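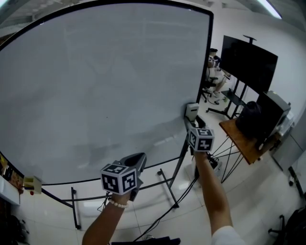
2. Boards and screens in the teaching room

Last time we looked at fixed furniture. Section 2 covers the pieces that move, mainly the whiteboard on a stand and the display on a mobile stand. Both turn up in nearly every brief you will get for a small training room.

2.1 Whiteboard surface
A glossy board wipes clean easily but reflects ceiling lights. Faint gray smudges are left over from dry wiping. Before you decide where a board goes, sit in the farthest chair and check whether the glare falls across the writing area. Turning the stand a little is usually enough.

2.2 The stand
Thin angled legs with crossbars take up less floor than a solid base, but people catch their feet on them. On tile, check that every foot or wheel touches the floor. Leave 12 inches clear behind the board - more if a walkway runs there.

2.3 The display
A large black screen that is switched off acts as a dark mirror. Keep it beside the board, not facing it. A shelf on the stand holds a laptop or remote. Run cables along the wall side, and do not leave a coil next to the base of an office chair.

2.4 Side tables
Small tables with splayed wire legs are light and easy to shift. They are fine for markers and handouts, less so for anything heavy.

Costing exercise
The Gurley room has a furniture budget of $3,298. Set aside $500 for delivery and $100 for markers, erasers and cleaner. Use the Buto and Usmani price sheets for the rest. Bring a floor plan with the board, screen and table drawn to scale.

Reading for section 3: the Skesta handout on seating, first half only.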